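旧台式机加内存，自己动手的一点经验

2021-03-29

上个月把家里那台老台式机翻了出来，开个网页要转半天，多开几个标签就卡得想砸键盘。本来打算换新的，后来一想，它平时也就写写文档、看看视频，加条内存应该还能再战几年。最后总共花了558块，下面把过程和踩过的坑都写出来，给跟我一样手笨的朋友参考。

先说买之前要查什么。最重要的是内存代数，DDR3和DDR4的缺口位置不一样，买错了根本插不进去！Windows里打开任务管理器，点“性能”再点“内存”，能看到频率和已用插槽数，代数有的系统版本会显示，有的不显示。看不到的话就去查主板型号，命令行输入 wmic baseboard get product，拿着型号到官网找说明书，支持的最大容量和频率都写在里面。

然后是买哪家。我在Pestonley和Hunex两家店之间纠结了好久，一家便宜但是不退不换，另一家贵一点，拆封了也能退。我选了能退的，老机器挑内存这事真的说不准（别问我怎么知道的，前年7月我就吃过一次亏，一条二手内存砸在手里了）。
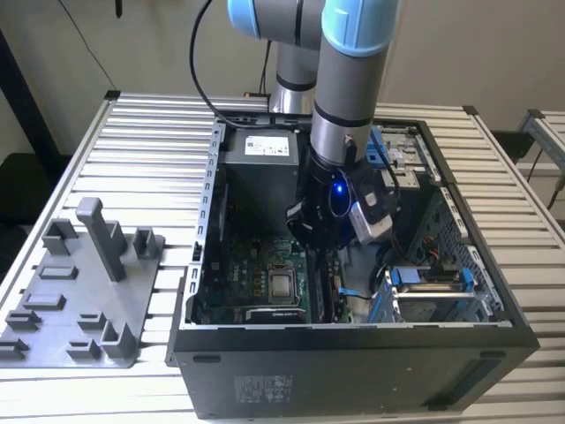 动手之前要做的准备其实就几样：关机，拔电源线，再按几下开机键把余电放掉。冬天穿毛衣的同学先去摸一下水龙头或者暖气片，静电这东西看不见，真打坏了哭都来不及。螺丝刀用普通十字的就行，我用的是Irnine那套小工具，批头带磁，螺丝掉进机箱里也捞得出来。

还有，拆之前拿手机多拍几张照片，特别是各种线插在哪里。我第一次拆机就是没拍，前面板那几根小细线对着说明书插了一个晚上……

小零件一定要有地方放。螺丝、挡板、拆下来的旧内存，全堆在桌上迟早丢一个。我现在用分格的盒子，也见过有人用带卡槽的板子，立起来一插，一目了然。
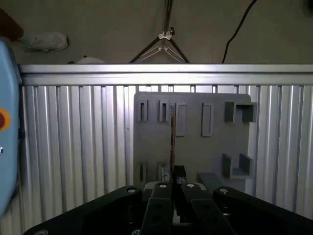 带卡槽的灰色立板

接下来开侧板。大部分机箱背后有两颗螺丝，拧下来把侧板往后一推就开了，有的品牌机是卡扣，扳一下就行。机箱一定要放倒，侧板那面朝上，这样往下按内存的时候主板受力比较稳，光线也好。灰多的话先吹一吹，我那台里面的灰简直能种菜，吹完在阳台上打了半天喷嚏。

找到内存插槽以后，先把卡扣往外掰开。有的主板两头都能掰，有的只有一头能动，别跟不能动的那头较劲。新内存拿两边，手指不要碰金手指，下插之前看好中间的缺口跟插槽里的凸起对上没有。 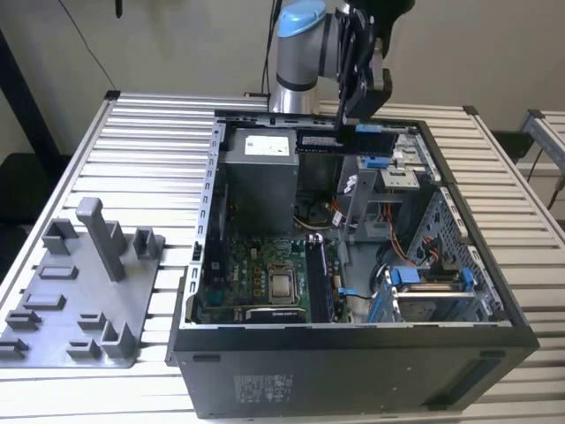
机箱放倒、侧板拆掉，内存条横在上方

对准以后两个大拇指按住两端，垂直往下压。要用的力气比想象的大，我第一次就是不敢使劲，结果只插进去一半，开机滴滴滴一直叫。听到“咔”的一声，卡扣自己弹回来扣住，才算到位。要是怎么压都压不下去，马上停手，拿出来看看是不是方向反了。

两条内存组双通道的话，插哪两个槽也有讲究，四槽主板一般是隔一个插一条，具体看说明书。只有两个槽的就没得选了，插满就好。
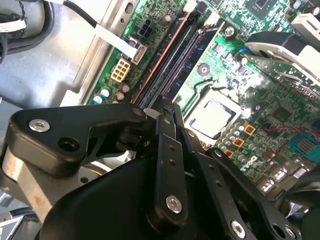 装好先别急着上侧板！接上电源和显示器试一次，能进系统、容量识别对了再收拾。如果黑屏，按这个顺序来：断电，内存拔出来重插；还不行就只留一条，轮流换着试；再不行，用橡皮擦把金手指轻轻擦一遍，碎屑吹干净再装回去。老机器十有八九就是接触不好。

进了系统以后最好跑一遍内存测试，Windows自带的就够用，搜“内存诊断”就出来了，重启之后它自己会跑，时间有点长，可以去洗个澡。

预算多说一句。我这次没超600，要是你连固态硬盘一起换，准备1,000差不多。再往上加到2,000的话，我个人就觉得不如添点钱买新机器了，老平台的上限摆在那儿。

旧内存我没扔，装进原来的防静电袋里收着，准备给Roy论坛上收旧件的网友寄过去，运费到付。有问题可以在下面留言，最好把主板型号一起写上，我看到了就回。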